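4.3 Práctica de clasificación con dos brazos

Esta práctica corresponde al segundo módulo del club de robótica Lonach. Se trabaja por parejas: un alumno maneja los brazos y el otro lleva la hoja de registro. El tutor de turno (Urs Fuchs o Nii Akpalu) debe estar en el aula antes de conectar la alimentación.

Preparación

1. Compruebe que la bandeja azul está en el extremo izquierdo de la mesa y el contenedor beige a la derecha.
2. Abra las pinzas de los 2 brazos desde el panel de Katene y espere a que termine la rutina de inicio.
3. Coloque la bandeja de aluminio sobre la mesa, con la cara abierta hacia arriba. La bola de papel va en la esquina inferior derecha y no se mueve en este ejercicio.
4. Cargue el programa 2709 y anote la hora.

Ejecución

5. Lleve la pinza derecha hasta el borde de la bandeja y cierre despacio. El aluminio se deforma con facilidad - una bandeja arrugada sigue siendo válida.
6. Levántela por encima de la mesa antes de desplazarla hacia el contenedor.
7. Baje la pinza dentro del contenedor, ábrala y retire el brazo en vertical.

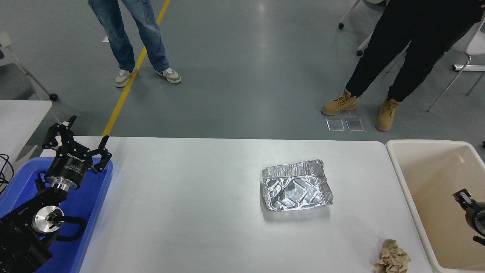
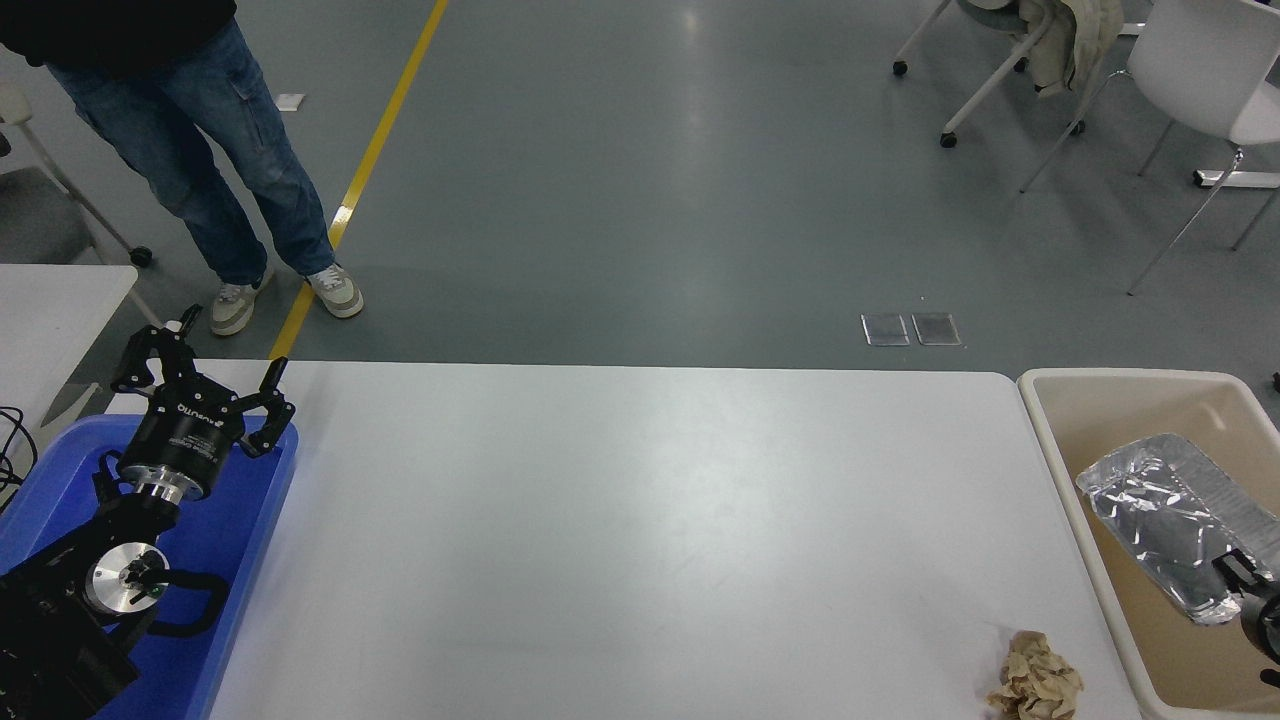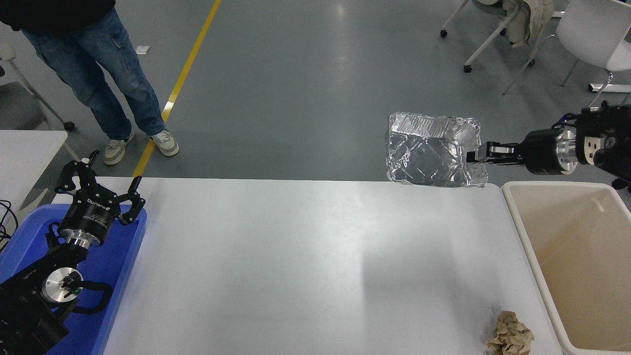
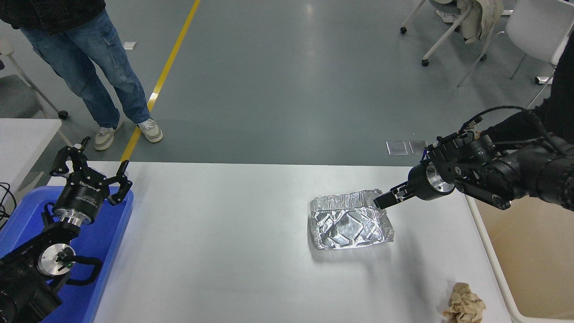 Figura 4.3. Puesto de trabajo con la bandeja de aluminio y la bola de papel.

PRECAUCIÓN: no meta las manos en el contenedor con los brazos alimentados. Si la pieza se engancha, pulse la parada de emergencia y avise al tutor.

Nota: el brazo izquierdo no interviene en esta práctica. Déjelo sobre la bandeja azul con la pinza abierta. Se utiliza en el apartado 4.4.

8. Repita los pasos 3 a 7 cambiando los papeles de la pareja.
9. Entregue la hoja a Dörte Brandes. Los intentos fallidos también se anotan, con el paso en el que se detuvo el ejercicio.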